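Home Diary Projects Notes Contact

Plates, day after plates
April
4 min read

Up before seven and already thinking about plate rims, which tells you how the week is going. We're still on the stand task for Kilovberg: pick the plate up off the table, turn it, set it upright in the wire stand, let go. A small child can do it. I've been at it for days and I'm loving every minute!

Morning was remote control. I drive the arm with the handheld leader, it follows, everything gets saved. Yesterday I was fighting it, all elbows, and my wrist ached by lunch. Today I slowed right down and it felt like the arm was listening. The lift is my favorite part. Fingers close on the rim, plate comes up, and for a second or two there's only air under it and a bit of bare table between it and the stand.

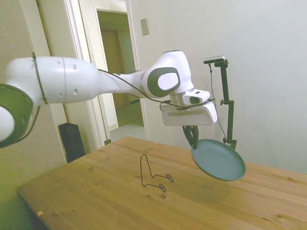

Before lunch

Counted up what we have so far. The Putiva folder is at 652 good runs, out of 2278 tries if you count everything back to the old gripper settings (I do, I'm proud of the bad ones too). A good run means the plate ends up standing and the fingers come away clean. I've been strict about it. If I bumped the stand and then nudged it back into line, out it goes, even when the end looks perfect.

Then I switched to showing by hand, and oh, I had forgotten how different it is. You put the arm in its loose mode and just push it where you want it, and you can feel how heavy the wrist is and where it would like to go. I learned more about the approach angle in three tries than I had in a whole morning at the controls. The trick is to come at the rim from a bit above and dip in late. Too flat, and the finger skates under the lip and shoves the plate away. I scribbled that on the back of the run sheet and underlined it twice. 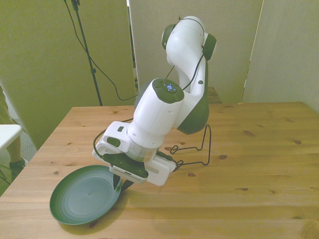 A comment under my last entry said showing by hand is cheating, because the person's arms end up in the recording and the robot learns to expect them. Fair point! I went back and forth on it all through my sandwich. What I do now is guide the path by hand once, then have the arm play it back alone and record only the playback. It takes longer. It also means I get to watch my own movement come back at me, hesitation and all, and that's a strange and wonderful thing – like hearing your voice on an answering machine.

Afternoon, back to the controls, working on the set-down. Getting the lower edge into the wire is one thing. Knowing when to open is the hard bit. I kept wanting to let go the moment it looked right, and what I should be doing is holding the top of the rim a beat longer, until the plate has somewhere to lean. Once I started waiting, the whole thing got calmer. I even talked to it. "Wait, wait, okay." I'm glad the audio isn't saved.

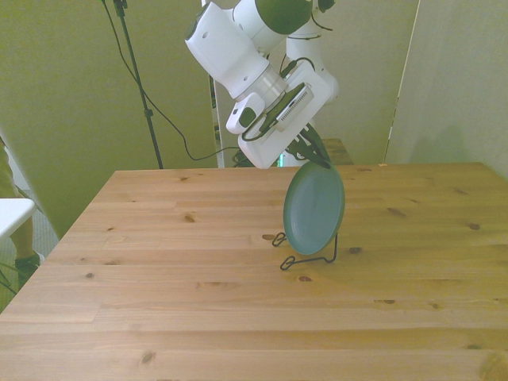
Someone on the Kaewsai call wondered whether that pause would get learned as part of the task, so that the arm would stand there holding a plate forever. I think it might, a little. My answer was that I'd take a slow plate over a dropped one, and we can trim later. They want me to vary the pause from run to run so no one length wins. Good idea, starting tomorrow, somewhere between a blink and roughly 3 seconds.

I finished on approaches, fingers open, coming down over the plate from different heights with the stand waiting off to the side. I never get bored of this part. There are so many ways to be almost in the right place, and you want plenty of them in the set so the arm knows what "almost" looks like and how to get out of it.

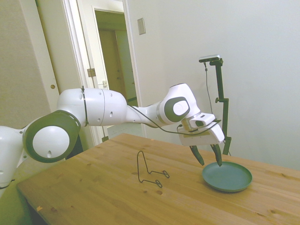
Evening, for tomorrow

Move the plate's starting spot closer to the table edge. I've been lazy and it keeps landing in the same patch.

Turn the stand a quarter turn for the first batch. I'm nervous about that one and can't wait.

Copy the day's runs over to Dinside before bed, and check the file names this time. The last lot went up with the hand-guided and remote ones all mixed together and it took me an hour to sort them out.

Also: soak my thumb. Shoulders fine. Happy.

Recent entries
Why my leader arm squeaks
The cup that wouldn't stay put
First day on the Kilovberg task
Notes on throwing away runs
New chair, better data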